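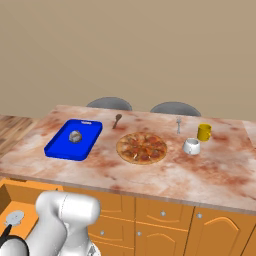 Can an outdoor swimming pool be heated by the sun in a place where the summer is short?

It can be done for most of the season, if the collectors are large enough and the water is covered at night. In Pruranden the sun now does the main part of the work from the end of spring, and the old oil boiler is used on cold mornings and after long rain.

Ulla Manninen has been the technical manager of the Pruranden outdoor pool for eight years. When she began, she says, the heating was a subject that people in the town did not like to discuss. The oil was expensive, the boiler was old, and each winter there was the same question of whether the pool should open again.

"I was hired to look after pumps and filters," she says. "But you cannot look after a pump and not ask where the warm water comes from. After my first season I took the oil bills home and put them on the kitchen table, and I thought, we are burning this so that the heat can go up in the air at night."

The pool area has two basins, one for swimming lengths and one shallow basin for children. Before the change, both were heated by the same boiler through one long pipe. The children's basin must be warmer, so the water for the large one was often warmer than it needed to be. Manninen describes this as the first mistake that she wanted to correct, and it had nothing to do with solar energy at all.

"First we separated the circuits. It was boring work and it gave us no article in the newspaper. I think it was half of the success. If you put solar collectors on a bad system, you have a bad system with collectors on it."

The second step was the covers. They are rolled out over the water each evening by the staff who close the pool. At first this was not popular. The rollers were heavy, and it made the closing of the day longer. Manninen went with the evening staff for a full week to see how it was done, and after this she ordered other rollers with bigger wheels.

"An open pool loses most of its heat from the surface," she explains. "The water evaporates, and the heat leaves with it. On a clear night with wind it is terrible. The cover is not a clever machine, but I would give away many clever machines before I would give away the cover."

Only then came the question of the roof. The building with the changing rooms has a long roof that looks to the south, with no tall trees in front of it. The town asked for offers for two kinds of system. One was ordinary solar panels that make electricity, together with a heat pump. The other was simple black collectors of the kind in which the pool water itself flows through and becomes warm. The contract went to Van Wijk, a family company that had mostly worked with greenhouses, and the choice was the second kind, with 38 collectors on the roof.

I ask her why they did not choose electricity, when so many others do.

"I get this question very often, and I do not want to say that the others are wrong. If you have a building which is used in the winter, then electricity is more useful. You can light the rooms with it, you can sell it. But our pool is closed in the winter. We need heat at low temperature, in summer, in daytime. This is exactly what a black collector is good at. It does not need glass and it does not need to be very hot. It needs only to be a little warmer than the pool."

She also points to the repairs. A collector that leaks can be taken out of the row and the rest can continue. Her own staff have learned to do it, and they keep spare parts in the room behind the ticket office. In the last season they changed one collector after a storm, and the pool was open the whole day.

The control of the system is done by a unit called Prusum, which compares the temperature on the roof with the temperature in the basins and decides if the water should go up or not. It sounds easy, and according to Manninen it should be easy, but the first version was too nervous. On days with small clouds it started and stopped the pump all the time.

"You could hear it from the changing rooms. Click, and then the pump, and then click again. One of the morning swimmers came to me and asked if we had a ghost." She laughs. "Van Wijk came back and changed the settings, so now it waits longer before it makes up its mind. I also want to wait before I make up my mind, so I have some sympathy for it."

Another problem was more serious. In the first April with the new system, the collectors were filled too early, and a night with frost came after. Seven of them cracked. Manninen does not try to hide that the decision was hers.

"I was too eager. There had been sun for many days, and I wanted to show that it worked. The instructions said that we should wait, and I had read the instructions. The company could have made a big matter of it, but they sold us the new ones for a fair price and did not say very much. Now we have a written rule that the roof is not filled before the frost is finished, and I am not allowed to change that rule alone."

How much has been saved is something she prefers to speak about with care. The summers have been different from each other, and so have the numbers of visitors and the price of oil. She has seen reports from other places where a good summer was presented as if it was the result of the technology. For her own budget she looks at how many days the boiler has been completely off, because this is a thing that she can check in her own book and that does not depend on the price of anything.

"I can say that the oil truck comes much less. The driver complained to me, in a friendly way. And I can say that the discussion about closing the pool has stopped, at least for now. People do not ask me any longer if we will open. They ask me when."

There are still those who are not convinced. Some of the regular swimmers say that the water was more even before, and she agrees with them. With the boiler, the temperature was the same each day. Now it moves a little with the weather, and after several gray days the large basin is cooler than it was in the old times. The town decided that the boiler should help only when the water falls below a fixed limit, and this limit was the most difficult part of the whole project to agree on.

"The technical part, you can calculate. But what is cold water? For one person it is cold and for the next one it is fresh. We had a meeting where people became quite angry about this, and I had to sit there with my tables. In the end we wrote the temperature on a board at the entrance, every morning. It helped more than I expected. If people know before they buy the ticket, they are not so disappointed."

Other towns have begun to call her. Bovport, which has an indoor pool as well as an outdoor one, sent a group to look at the roof and at the pump room. Manninen told them that she would not copy Pruranden if she were in their place. With a pool that is open in winter, they should look first at the heat in the air that leaves the indoor hall through the ventilation.

"I think they were a little disappointed. They had come to see the roof, and I talked about fans. But the roof will still be there after they have done the fans."

Her own plans for the next years are modest. The boiler is still the old one, and it will have to be replaced. She would like a small heat pump for the gray days, but it must be placed where the sound does not disturb the houses behind the fence, and the electrical connection of the building may be too weak for it. An answer about this from the grid company is expected before the winter. She also wants to paint the pipes which go up to the roof, as they have lost their color in the sun.

"And the showers," she adds, when I have already closed my notebook. "We have not spoken about the showers. They use their own hot water, and people stand in them for a very long time. I have put it on my list for after the season, when it is quiet here and I can turn off the water without anybody shouting."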